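Rultley Integration Forum » Mobile Manipulation » Software
Topic: Held-object geometry and self-masking in Carkeo, tote aisle work cell
Status: Open

Madalena Aguiar
Perception and Planning, Rultley
Posted Mon 10 September

Members are invited to comment on two proposed changes to the Carkeo configuration used for the tote aisle. Both concern what the planner believes to be attached to the arm. They are set out separately below because they may be adopted separately, although the second was found while the first was being tested.

1. Attached-body model for open containers

At present the planner attaches the mesh of the grasped item at the moment the jaws close. Anything carried inside that item is left in the world model as a free obstacle. When the arm lifts, the contents are reported as being in collision with the container and the plan is rejected. In the last test block Carkeo logged 532 plan requests, and 222 of them were refused on this ground alone.

The dustpan task is the clearest case. The grasp is on the slender handle and the load sits just beyond where the handle meets the scoop, towards the back of the tray. The planner needs to treat the pan and the blue piece standing in it as one body, with an upper surface set by the piece and not by the rim. The proposal is to segment the interior of the container at grasp time, fit a convex hull to whatever is found, and attach that hull to the same link.

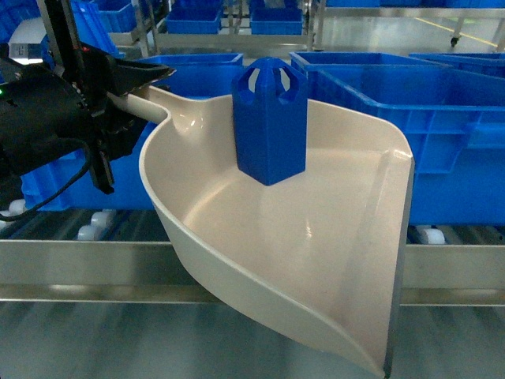
2. Revised self-mask for the wrist camera

The self-mask removes the arm and gripper from the wrist depth image before the occupancy map is updated. The existing mask was drawn for the previous finger covers. It leaves a strip of the rounded beige surface unmasked, and the map then acquires an obstacle which travels with the arm. The proposal is to render the mask from the kinematic model at each update and to dilate it by 15 pixels.

Comments are requested on both items. Log extracts are in the shared area under the usual path.

Rodrigo Guerreiro
Controls, Rultley
Reply 1

I support item 2 and have reservations about item 1.

A convex hull is a poor description of an object that is free to tip. The piece is not held by anything. Once it shifts, the hull is wrong and the planner will go on trusting it until release. I would sooner see the orientation of the container constrained during transport, with a generous fixed volume above the rim, and no attempt to model the contents at all. The constraint is already supported in Carkeo and costs very little in planning time if the seed state is sensible.

I would also ask that the refusal figure be broken down. A plan rejected once and accepted on the second request has a different effect on the line from one that is never accepted.

Madalena Aguiar
Reply 2

The breakdown has been added to the shared area. Of the refused requests, 25 were accepted on resubmission without any change to the goal. The remainder needed an operator to clear the contents from the world model by hand.

On the fixed volume: it was tried in January and withdrawn. With crates on the far side of the conveyor, a generous volume above the pan closes off most of the lateral approaches. The planner then retreats to a high path over the crates, and that path meets the elbow limit.

Minoru Ichikawa
Calibration
Reply 3

I wish to comment on item 2 only.

Rendering the mask from the kinematic model is sound in principle. It does assume that the transform from wrist to camera is known to a better tolerance than the dilation allows for. Our most recent hand-eye calibration on this unit was acceptable at the centre of the image and noticeably worse in the corners. The corner is precisely where the beige cover lies, as the following view of the rack will show.

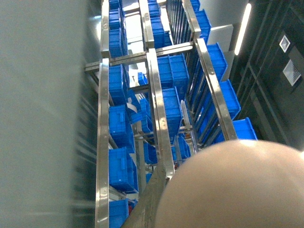 Wrist view over the bin rack, arm cover at lower right.

The cover overlaps the lower ends of two of the rack rails. The boundary between cover and rail is therefore the one that matters, and an error in either direction has a cost. If the mask is too small, the cover becomes an obstacle. If it is too large, the rail end is erased from the map and the planner is told that the space is clear.

For that reason I do not favour a uniform dilation. I propose that the dilation be set per link, with a smaller value for the finger and a larger one for the cover, and that masked pixels be recorded as unknown in the map. I understand that the present behaviour is to record them as free. If so, that should be corrected regardless of the outcome of this discussion.

Judite Peixoto
Site Support, Mladenović
Reply 4

Mr. Ichikawa's understanding is correct. Masked pixels are written as free in the current release. The setting is exposed in the Gasason depth bridge as a parameter, and its default was chosen for fixed arms working over an open table. Changing it to unknown is supported, but members should be aware that planning will become more conservative near the wrist, and that the map must be refreshed from the head camera before a long motion is requested.

A further matter should be considered before any mask is changed. Depth returns from polished steel are unreliable in this cell, and several of the phantom obstacles listed in the logs do not coincide with the arm at all. They lie along the front of the conveyor.

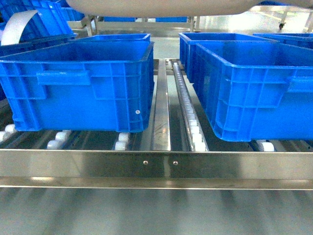
Photo: J. Peixoto / Mladenović Site Support

The crossbar at the front edge reflects in long streaks, as does the panel beneath it, and the flat guide rail between the two near crates has a shiny upper surface of its own. We see returns from all three which fall well below the true surface, and occasionally above it. The crates behave much better. Their ribbed sides and thick rims give a stable edge, and our recommendation is that the conveyor be represented by a fixed model registered to the crate rims, with live depth disabled inside the envelope of the frame.

I should add that registering to the rollers has been attempted elsewhere and did not perform well. They are partly covered whenever a crate is present.

Rodrigo Guerreiro
Reply 5

I cannot agree to disabling live depth inside the envelope of the conveyor frame. The gap between the crates is inside that envelope. If a tool or a loose part comes to rest there, the fixed model will show nothing, and the arm will be permitted to descend into it.

I would accept a fixed model for the crossbar and the lower panel alone. Neither is a surface on which anything is intended to be placed, and the guide rail should stay live with a confidence threshold applied.

Judite Peixoto
Reply 6

That is a reasonable limit and I withdraw the wider recommendation. The threshold for the guide rail can be set by region in Gasason. I will circulate a draft region file for review. The registration to crate rims would still be needed, and a crate sitting slightly askew will have to be rejected as a reference.

Catarina Prata
Localization, Rultley
Reply 7

My comments concern the aisle between the racks, where the base localizer and the wrist camera share a feature map. Any change to the self-mask will alter what is available to the localizer, and I would ask that this be tested before the revised mask is released to the other units.

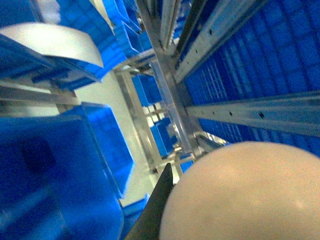 The localizer fails in this aisle chiefly through aliasing. One shelf bay is a close match for the next, and a pose estimate that has slipped by a bay may be reported with high confidence. The punched holes along the silver beams make the difficulty worse: they are sharp, high in contrast and evenly spaced, so the detector selects them in preference to anything distinctive. The white curved object lying over the bins at the upper left would be an excellent landmark if it could be relied upon to stay where it is, but I would not accept it into a permanent map.

With the beige pad across most of the lower right, the wrist view has already lost much of the shelving on that side. A larger dilation removes more. I therefore support Mr. Ichikawa's proposal for a value per link, and I request two additions. The first is that features on the perforated beams be down-weighted by a regional prior. The second is that the localizer be given the unmasked fraction of each image, so that confidence can be reduced when little of the rack remains in view.

Minoru Ichikawa
Reply 8

Both additions are acceptable to Calibration. The unmasked fraction is already computed for diagnostic purposes and can be published without a change to the message format.

I would caution against a strong prior on the beams. They are among the few rigid features in the aisle. Bins are moved and the beams are not. A detector that ignores them will be left with a wall of blue plastic, and that has its own repetition.

Catarina Prata
Reply 9

Agreed as to the strength of the prior. The holes are the source of the ambiguity. The long edges of the beams are useful in constraining heading and should be kept at full weight. I will revise the request accordingly.

Madalena Aguiar
Reply 10

I thank members for their comments. The position as I understand it is as follows.

Item 2 will proceed with dilation set per link and with masked pixels recorded as unknown. Ms. Peixoto will supply the region file for the crossbar, the lower panel and the guide rail. Release to other units is held until Ms. Prata has completed the localizer comparison.

Item 1 remains open. Mr. Guerreiro's objection regarding a load that shifts is a fair one, and I propose a compromise: the fitted hull is retained, the container is held to an orientation constraint, and the interior is segmented again at each waypoint where the head camera has a clear view into the tray. If the hull has moved beyond tolerance the motion is paused and replanned.

Rodrigo Guerreiro
Reply 11

I can support that arrangement on the condition that the pause is a controlled deceleration. A protective stop with an unsecured load in the pan would produce the very shift we are attempting to detect. I also maintain that the hull should carry a margin in the direction of travel, and I will post suggested values once I have reviewed the acceleration limits now in force on the arm.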